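Many people asked me how we keep our evening prayer at home, so I write it down step by step. My wife and I learned it from Bonifacio Manzano, who leads the small house church in Guslow, and we have changed only a little.

## Before you begin

You need a Bible, a notebook and a pen. A hymn book is good if somebody in the family can sing. In our house this is my daughter.

Choose the hour first. We pray at 9 in the evening, after the dishes. If you choose a time when one person is always hungry or still at work, the family will stop in the second week.

## Step 1: Be quiet

Sit together and do not speak for two minutes. Phones stay in another room. Small children will move, and you can let them move. When we started I corrected my son every evening, and he began to dislike the prayer. Now I leave him in peace and he sits better.

## Step 2: Read one psalm

Read slowly and aloud. We go in order from Psalm 1, one for each evening, and take a new reader each time. A long psalm such as 119 should be divided, and we needed many evenings for it. When a word is hard, the reader may ask what it means.

After the reading, each person says one line that stayed with them. It is allowed to say "none."

## Step 3: Confess and give thanks

This part was the most difficult for me. In my parents' home the father did not say sorry in front of children. Begin with something small and true from the same day: "I was impatient in the car." Then thank God for one thing, also from the same day.

## Step 4: Pray for others by name

Write the names in the notebook, with the month beside them. Ours has 155 names now, so we take one page each evening. When a prayer is answered, we put a line under the name and do not cross it out. Old Mrs. Gu from our street has two lines.

Keep the prayers short. Muchen Luo, my friend in Clorkholm, prays with only one sentence for each person, and I have copied this from him.

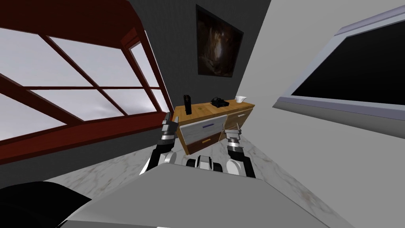
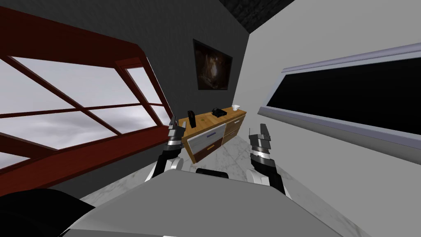 ## Step 5: Close with the Lord's Prayer

Say it together, in the language which is nearest to your heart. We say it in my language in one month and in my wife's language in the next. Guests can use their own, all at the same time. It sounds a little messy and I like it very much.

## If you miss an evening

Do not read two psalms the next day to pay it back. Open the page where you stopped and continue. In December, when my wife's mother was ill, we missed many evenings, and we came back to Psalm 42 with the bookmark still in it.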